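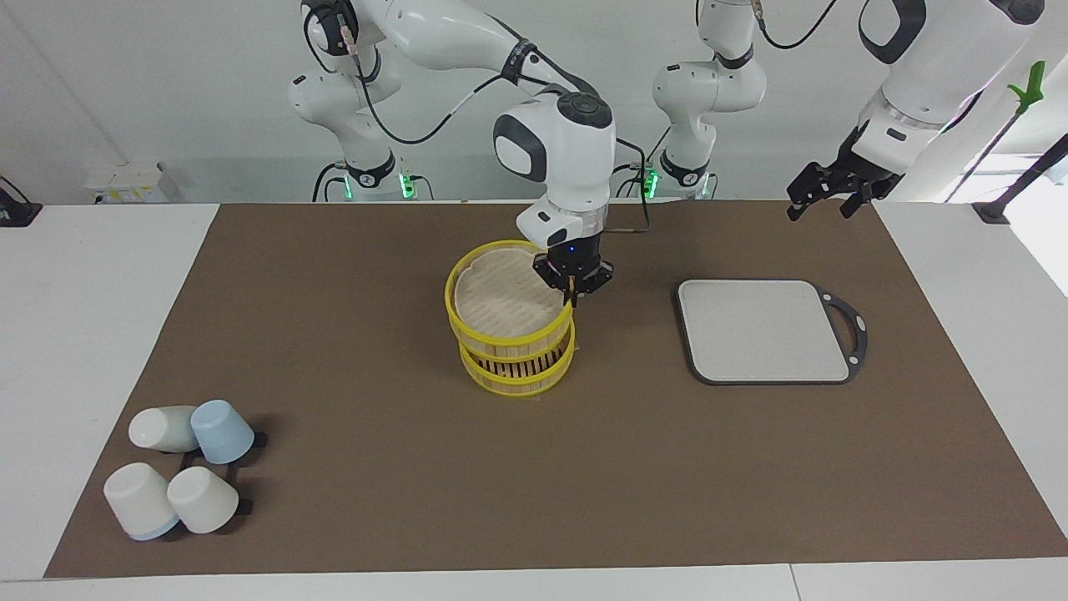
A steamer is two objects until somebody puts the lid on, Kerttu Rissanen remarked when the coding sheet was first circulated, and the sheet should say so. The remark was adopted in modified form. In the revised scheme a stacked vessel receives one entry as a stack and one entry for each tier, and the three levels are linked by a shared item code. The lid, if present, is entered separately and is not required for the stack to count as a stack.

4.2 Stacked vessels and boards

The Dollholm inventory contains 3,911 entries from 26 households. Most describe items with a single body and a stable resting position, and these gave the coders little trouble. The difficulties were concentrated in two groups: vessels made up of tiers, and flat items that can be stored on edge but are used lying down. Figure 6 shows one item from each group, a two-tier bamboo steamer and a square cutting board with a loop handle, on a brown mat.

For tiered vessels the scheme records material, number of tiers, edge treatment, and state of the top. Edge treatment was added after the pilot. Steamers in the inventory are bound in several ways, including bent bamboo hoops, metal bands, and plastic rims, and the binding affects both how the tiers seat on each other and how the item is described by the people who own it. Respondents frequently identified a steamer by the color of its binding and seldom by its diameter. The steamer in Figure 6 has a bright yellow plastic rim on each tier and would be entered as "bamboo, two tiers, plastic rim, top open."

The floor of a tier is coded only when it can be seen. Woven floors, slatted floors, and paper liners have separate codes, but a pale liner over a pale woven floor is hard to separate from the bare floor by eye. Bilal Karaki and Lina Twal coded the same set of entries independently and disagreed on the floor more often than on any other field. We therefore introduced a combined code, "woven or lined," which is applied whenever the coder has not handled the item. The upper tier in Figure 6 receives this code. The floor of its lower tier is left blank, although the thin vertical gaps between the strips in the side wall are recorded under wall type.

Cutting boards presented a different problem. The first version of the scheme used outline and thickness to assign boards to types. Thickness proved unreliable because many boards were measured with the rim included. The current version separates the working surface from the rim and treats the handle as a third feature. A handle may be a hole cut through the board, a tab, or a loop that stands out from the edge. The board in Figure 6 has a light gray, slightly textured surface, a thin black rim, and a black loop handle on its right side. Surface material is not inferred from color or texture. If the household did not state the material, the field reads "unknown."

Position is recorded relative to neighboring items and to any mat or cloth beneath them. We use three relations: beside, on, and under. In Figure 6 the board is beside the steamer and both are on the mat. Distances are not entered. Tanveer Shaikh tested a version of the sheet with a field for the gap between items, but the values varied too much between visits to the same kitchen to be of use in the storage analysis, and the field was dropped before the January round.

Two consequences of the scheme should be noted. First, counting a stack and its tiers separately inflates the number of entries for households that own several steamers or nested lunch containers. All totals in Section 5 are therefore given at stack level, with tier-level totals in the appendix. Second, a tier stored apart from its stack keeps its own entry but has no parent. There were 6 such tiers in the inventory. Respondents used them as fruit trays, bread baskets, or covers for other dishes, and in each case the household still called the item a steamer. We kept the household's name in the label field and entered the present use under function.

The same rule was applied to boards. A board used as a trivet or as a tray remains a board in the label field. Najwa Karam argued for a separate class of items with shifted use, and the argument has some force for long-term storage, where the original function may no longer determine the shelf. The present sample is too small to support the class, and the question is left to the Turum survey, which uses the same sheet with the function field expanded.

Contact: Lina Twal, Dollholm household inventory | Version of 1/28/22 | All rights reserved | Back to top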